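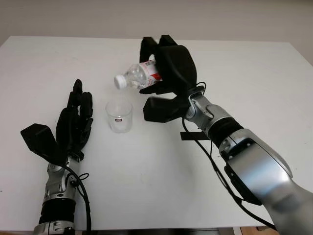

Tabletop

A tabletop is the flat upper part of a table, on which things are placed or work is done. It may be fixed to a frame, rested on trestles or hinged so that it folds away. The word is also used for goods meant to stand on a table, such as tabletop ovens, and for games played on one.

Shape and size

Most tops are rectangular, as these fit against walls and can be pushed together. Round tops seat people evenly but take up more floor. A common depth for desks and small dining tables is 800 mm. Height depends on the legs, though a thick top leaves less room for the knees.

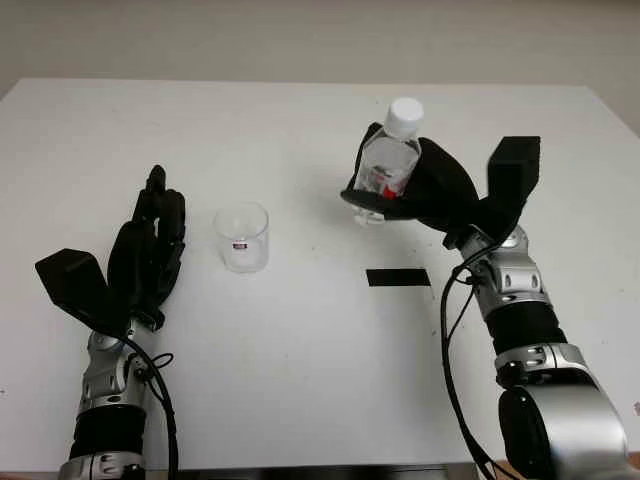
White tabletop in front of an off-white wall

Finish and wear

Oil and wax soak into bare wood and need renewing. Varnish and paint form a skin over the surface — tougher, but harder to patch once chipped. Pale tops show scuffs readily, while dark ones show dust. A matt finish throws back less glare than a gloss one and is often chosen for reading and close work.

Loose tops

Tops sold without legs let the buyer choose the height. The furniture maker Peadar Keogh sold loose tops under the name Madivine, in 19 sizes, the longest being 1,395 mm.

See also

Trestle table
Worktop
Desk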